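Left arm drops out mid-fold, right arm keeps going -- anyone else?

Forum: Small Arms and Bimanual Setups > Faults and Repairs

osasmont_bench
Posted 2023-12-29

Looking for ideas on a fault I have been chasing. Two-arm table setup, printed brackets, hobby-class serial servos, a gripper on each side. The job is folding t-shirts. It ran fine through the fall and now I get a dropout on the left arm.

What happens: both arms come in, fold one side, and somewhere in the second fold the left arm goes limp from the elbow out. No torque on the wrist or gripper. The shoulder holds. The right arm has no idea anything is wrong and finishes its move, so it drags the shirt and whatever is holding it. Last time it pulled the left gripper far enough to put a crack in the wrist bracket.

The log shows a read timeout on the wrist servo and then on everything after it. Power cycle and it all comes back. It can go 13 shirts without a problem and then fail on two in a row.

Things I have tried:
Swapped the wrist servo. No change.
Swapped the USB cable and the port. No change.
New supply from Darnitz, higher current rating. It might fail a little less often, hard to say.
Reflashed the Ekau controller board on the left side. No change.

Software is the Pillai fork, stock config apart from the poses.

torquelimit
If it's everything past one joint, it's the cable into that joint. Those are daisy chained. One bad crimp and the rest of the chain goes away. Replace the cable between elbow and wrist before you buy anything else.

hexkey_drawer
I'd look at voltage first. Second fold is when the arm is reaching out farthest, right? Long reach means the shoulder is pulling hard, the voltage sags at the end of the chain and the last servos brown out and reset. They come back with torque off. Cable would give you random failures, not the same part of the fold.

torquelimit
A cable that flexes in the same place every time fails in the same place every time. That isn't random.

hexkey_drawer
Fair, but he says the shoulder holds. If the cable was broken he'd lose comms and the servos would still hold the last position as long as they had power. Limp means they lost power or reset.

torquelimit
Power and data are in the same three-wire plug. Bad crimp on the power pin gets you limp and a timeout together. Same symptom.

osasmont_bench
Yes, the second fold is the longest reach. I can log voltage at the wrist servo but only when it answers. Will do that tonight.

I did look at the elbow to wrist cable and it seemed fine from the outside.

plainbearing
Can we talk about the right arm continuing for a minute? That is the bigger problem to me. A servo dropping out is going to happen to everybody sooner or later. One arm carrying on while the other is dead is how you break brackets or catch a finger. I had my hand in there fixing a sleeve when the same thing happened to me in February, and I got a bad pinch and a black nail out of it.

The stock Pillai config treats each arm as its own process. If one dies the other doesn't hear about it. You need a watchdog that covers both.

hexkey_drawer
Agree with the watchdog. I don't agree with cutting power on both, if that's where this is going. Cut power with the arms up and they fall on the table, or on you. Freeze in place and hold.

plainbearing
Freeze is fine for a read timeout. For the button I want power off. If my hand is caught between two fingers, I don't want it held there by a servo that's doing what it was told.

hexkey_drawer
Then you've got an arm dropping onto the hand. These aren't heavy but the elbow has a corner on it.

plainbearing
I'll take the drop. We aren't going to settle that one here.

gritty_encoder
Lurker with the same Ekau board. Check the baud rate and the return delay too. Mine was timing out on long chains until I gave it more slack. That was only the timeouts though, never limp.

osasmont_bench
Update with numbers. I logged voltage at the left wrist over a run of 5 shirts. It sags on the long reach but nowhere near low enough to reset, and on the one that failed, the reading just before the timeout was normal.

So I took the elbow to wrist cable off and pulled on each wire at the plug. The red one slid out of the crimp with almost no effort. It had been sitting in there touching and that was all. torquelimit had it.

I made a new cable, a bit longer, and left a loop at the wrist so the bend isn't right at the plug.

torquelimit
Good. Do the other side while you're at it. Same age, same number of bends.

hexkey_drawer
I'll give you that one. I'd still add a second power feed at the elbow. Sag is sag.

osasmont_bench
Right side is done. One of those crimps was loose too, though it hadn't failed yet.

On the watchdog: I put both arms in one loop. If either one misses two reads in a row, both stop and hold position. It then takes a key press to resume and it won't resume if any servo reports torque off. The button is on the supply and kills everything, so I guess I have ended up doing it both ways.

I tested it by pulling the left wrist plug in the middle of a move. The right arm stopped before it had gone far. I did that several times at low speed before putting a shirt back on the table.

plainbearing
That is how mine works now. One more thing, put a torque cap on the grippers. If the hold does go wrong, you want the shirt to slip out before the bracket gives.

gritty_encoder
What are you running for the cap? Mine is still at the default.

osasmont_bench
I cut the grippers back to some 60 percent of the default and shirts still hold. Any lower and the hem slides out on the pull. I haven't touched the shoulder or elbow limits.

Total cycles on the old cables was 1600 by the log, counting the failed ones. I'm going to replace the wrist cables well before that from now on and write the count on a piece of tape at the base. The cracked bracket has been reprinted with a thicker wall at the screw holes. If it drops out again, I'll post the log in this thread.

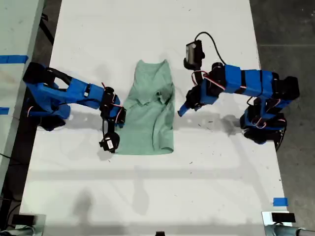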